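Wanted: two patient people to help teach my robot arms to hang up T-shirts

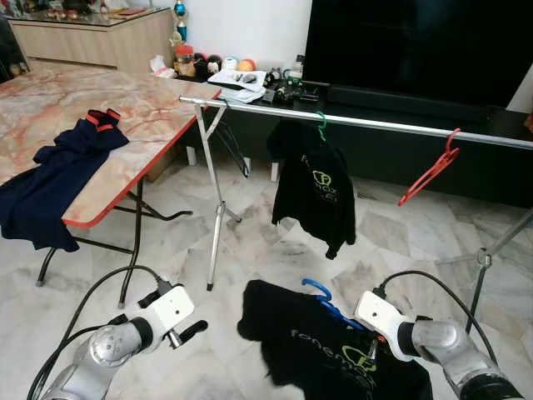

Posted by Kieran Hayes

G'day all! I'm building a two-armed laundry helper at home in Uvthorpe (it's called Bunura, don't ask) and I need a hand with the hanger work. At the moment it's black tees, coloured plastic hangers and a metal drying rack, with navy stuff to come. You'd steer the arms for 2 hours a session, $100 each time, tea included. No coding needed! Leave a note at the Doherty Street workshop or reply to this ad.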